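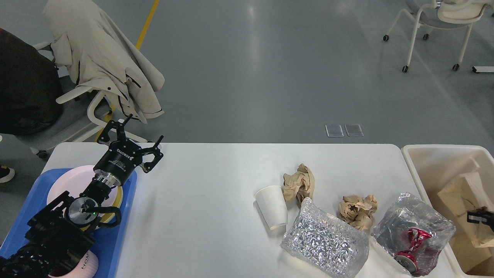
Can a robot clear the table yet?

Oct 11, 2024

My sister asked me this over the washing up, and as I'm the one in the family who reads about these things, I was meant to know. My answer was "sort of", and she threw a tea towel at me.

So let me have a proper go. Clearing a table is really two jobs. The plates and cups want keeping, the rubbish wants binning, and any child of five can tell you which is which (getting them to do it is another matter!). A pink plate on a blue tray is fairly kind to a machine. It's stiff, it has a rim and it stays the shape it was when you reached for it. Crumpled brown paper is a different animal, as no two balls of it are alike, and a clear plastic bag with something shiny inside is worse still - the light bounces about all over the place and the bag gives way when you squeeze it.

Then there's the paper cup. Lying on its side, is it rubbish? I'd say yes. In our house in Trosasville somebody would shout that they hadn't finished with it.

My friend Edith Rengifo packs orders at Zokwood and has been hearing since June that two fingers on an arm will soon do her bench. She isn't losing sleep. She reckons she can tidy hers in 40 seconds while talking to me on the phone, and I've heard her do it. What she'd love is something to do the last 15 minutes of the shift, when everyone's feet hurt and the scraps have piled up.

I'd settle for that at home too. Slow is fine by me, it can take all night if it likes, so long as the good plates don't go in the bin.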